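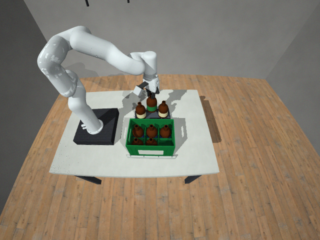

Bottle crate cell, simulator view, gripper at the middle bottle behind the crate, one compartment left in the front row.

Hemard Cell Kit support
Ticket 593: Last bottle hangs up on the divider (simulator and real cell)
Product: Hemard bottle packing kit, evaluation license
Site: Trikville bottling workshop
Status: Solved, one request left open
Opened: April 2, 2019

Original report

Hi all,

First, we are having a great time with this kit. We've had the evaluation license since March and the simulator alone has saved us a lot of broken glass. I had the arm picking bottles from the tray on my first afternoon, and I'm a bottling person who had never programmed anything bigger than a label printer!

Now the problem. We load the six-compartment crate from the sample project, three across and two deep. Every compartment fills fine except the front right one. The arm picks the bottle by the neck, lifts, travels over, starts down, and then the bottom of the bottle catches on the divider. The program stops with "Place height not reached". If I press Resume it pushes a little and stops again.

What I've tried so far:

Restarted the simulator. Same stop.
Changed the fill order so front right goes first. It placed cleanly, then front left failed instead. So the trouble follows the last bottle, whichever compartment that is.
Slowed the approach from 39 percent to 30 percent. No change, only a slower fail.
Swapped the bottle model for the plain cylinder that comes with the kit. It went in every time, so I suspect something about bottle shape or grip.

The real cell does the same thing with our Mazandarani long-neck bottles. I can send the project file if it helps.

Reply from Hemard support

Thanks for the kind words, and for testing the fill order before writing in. That narrowed it down a lot. Yes, please attach the project file. Two questions while we wait:

1. Is "Re-center after pick" turned on in the Gripper tab?
2. Which grip height are you using, the one from the bottle library or your own?

Reply from Trikville

Project attached. Re-center is on. Grip height is from the library, Dultcombe standard bottle, because ours wasn't listed and it looked close enough. Maybe that's the clue?

Reply from Hemard support

It's half of it. The Dultcombe entry has a shorter neck, so the fingers close too low on yours, right where the neck begins to widen. The bottle can swing a little when the arm moves sideways. With neighbors on fewer sides it still finds its way down. By the last compartment there is less room to forgive a tilt. The plain cylinder has no taper, so it never swings.

The other half is in your file: the settle time before lowering is 0. Please try this:

1. Open Bottle Library and copy the Dultcombe entry under a new name.
2. Enter your own neck length, measured from the lip to the start of the shoulder.
3. Press Recalculate Grip. The fingers should move up.
4. In Place Settings, set Settle Time to 2 seconds.
5. Save, then use Reset Crate before running. Old place points stay in memory until you do.

Reply from Trikville

Did steps 1 to 4 and got the same error. Then I read step 5 properly. Reset the crate, ran it again, and the last bottle dropped in like it belonged there! I ran 30 full crates in the simulator after that with no stops. Then I loaded the same project on the real cell and we packed crates until we ran out of clean bottles. Not one catch.

I love that the fix carried straight over. I changed nothing between the simulator and the floor except the speed, which I kept at 30 percent until everybody here was comfortable.

Two notes from a happy user. Reset Crate is tucked away under the Tools menu and I'd like it next to Run. And when I pick a library bottle, a small box showing the neck length would have made me stop and check mine.

Reply from Hemard support

Great result. The neck length is shown in the entry if you expand Details, but we agree it belongs on the main list. Both notes are logged as one feature request and linked here. You can try a shorter settle time once you trust the grip. Go down in small steps, and watch the last compartment.

Reply from Trikville

Settle is at 1 second now and still clean. Our bottle entry is attached in case you want it for the library. Next up is the taller crate, so expect another ticket from me. Okay to close this one.

Ticket closed by requester. Feature request remains open.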